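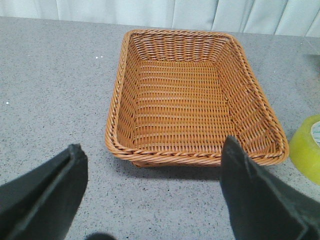

Eugénie Texier – Plalex

25 de janeiro de 2020

Ouvi o disco novo da Eugénie Texier quatro vezes esta semana, duas delas no comboio, e ainda não sei bem onde o arrumar. Chama-se Plalex, tem 41 minutos e saiu pela Brzozowska, a mesma editora do anterior.

Quem conhece o Javmont vai estranhar o começo. A primeira faixa é só voz e harmónio, sem bateria, e demora a chegar ao refrão. Na segunda entra o baixo do Bereket Gidey, e a partir daí o disco anda de outra maneira. Ele toca pouco, deixa notas a meio, e as canções ganham com isso.

A minha preferida é "Vestau", a quinta. A letra fala de uma casa vendida à pressa e repete a mesma frase até ao fim, cada vez mais baixo. O lado B é mais fraco. Há duas canções em francês que me parecem sobras de outra sessão – a melodia é quase igual nas duas – e a última acaba num fade demasiado longo.

Comprei o vinil, número 91 de uma tiragem de 627. A prensagem é boa, com algum ruído no início do lado A. As letras vêm impressas num encarte em corpo minúsculo.

Em abril ela toca cá com o Gidey. Já tenho bilhete.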